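# Weighing and packing soft parcels at a bench

Notes on setting up a small packing table for mailer bags, with a counter scale and one open bin. The layout suits a garage, a spare room or the back of a shop. It assumes soft goods in plastic mailers; boxed goods need a deeper table.

Work runs left to right: bags, bin, scale, outgoing side.

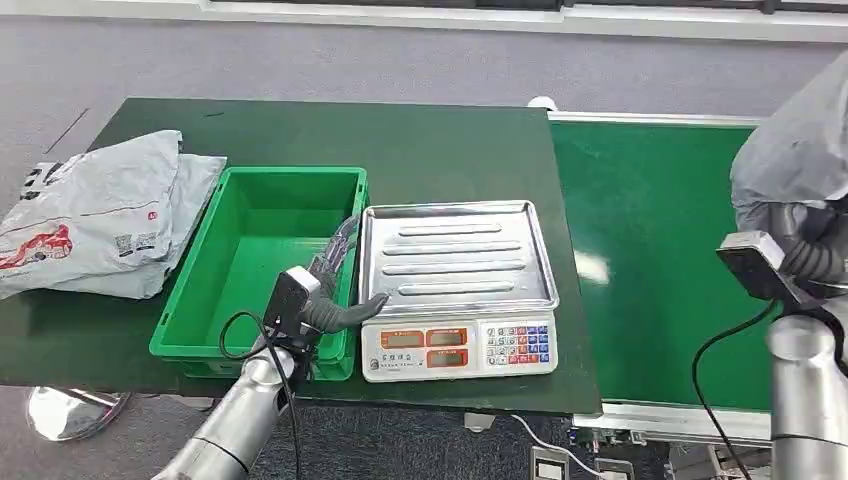
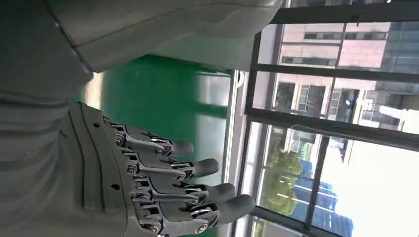
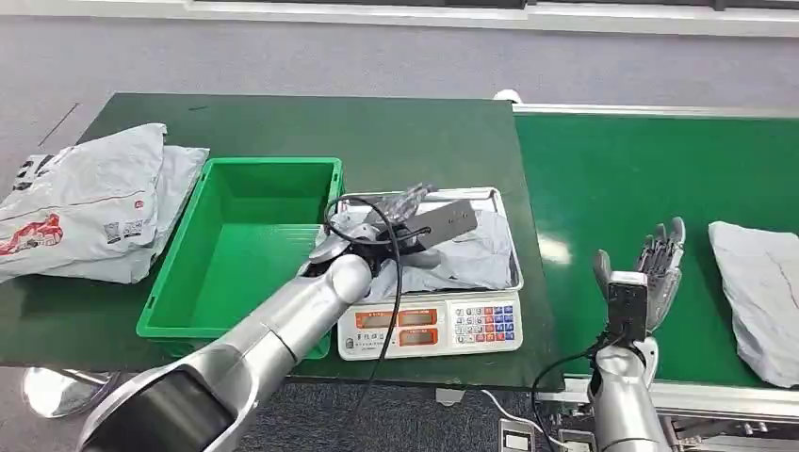
**Can a parcel be weighed if it is wider than the scale tray?**

It can, provided no part of the parcel touches anything except the tray. A corner resting on the table, the bin or the scale housing carries part of the load and the reading comes out low. Fold the loose ends of the mailer under the parcel before setting it down. If it still hangs over, put a rigid board on the tray, press tare, and weigh on the board.

## Placing the scale

- Set the scale on the firmest part of the table, over a leg or a crossbar if there is one.
- Level it with the adjustable feet. Most counter scales have a bubble level under the tray or at the back of the housing.
- Leave a gap of two fingers between the scale and the bin. A bin that leans on the tray shifts the zero.
- Keep the scale out of the path of a fan or an open window. Light mailers catch moving air and the last digit will not settle.
- Switch on with the tray empty and allow 5 minutes before the first weighing. Scales brought in from a cold car or shed need longer.

## Tare and zero

Zero corrects a small drift on an empty tray. Tare subtracts the weight of a container. The two keys are often side by side and are easily confused.

1. Clear the tray and check that the display shows zero.
2. Place the board or container, if one is used, and press tare.
3. Place the parcel near the middle of the tray.
4. Wait for the stable mark, then write down the figure.
5. Remove everything. The display should show the container as a negative value.
6. Press tare again to cancel.

On a price-computing scale, the unit price and total windows can be ignored for postal work. Read the weight window only. Check the unit as well – a scale left in pounds produces believable wrong numbers for light parcels.

## Bags

Stack empty mailers flat with all the openings facing the same way. A stack that slides off the table edge usually has too many bags in it; keep out what is needed for one session and store the rest in the carton.

Press the air out before sealing. Trapped air adds almost nothing to the weight, but it adds thickness, and thickness may move a parcel into a higher rate. Seal from the center of the flap outward. The shipping label goes on the flattest panel, clear of seams and folds, with the barcode fully visible. A barcode bent over an edge often fails to scan.

## The bin

Use a bin with a smooth floor. Mailers catch on open mesh and the film tears. Assign it to one purpose per session, either waiting to be weighed or already weighed. Mixing the two is the most common cause of a parcel going out without postage.

## Checking accuracy

A sealed bag of sugar is adequate for a rough check between proper calibrations. Weigh it once on a scale known to be good, write the figure on the bag in marker, and repeat the check every February and after the scale has been moved. Try the middle of the tray and then each corner. If the corners disagree by more than 2 divisions, check the level and look for packing foam or a staple trapped under the tray.

Wipe the tray with a damp cloth, never a wet one. Adhesive from mailer flaps comes off with rubbing alcohol – keep it away from the display windows.

Emil Fuchs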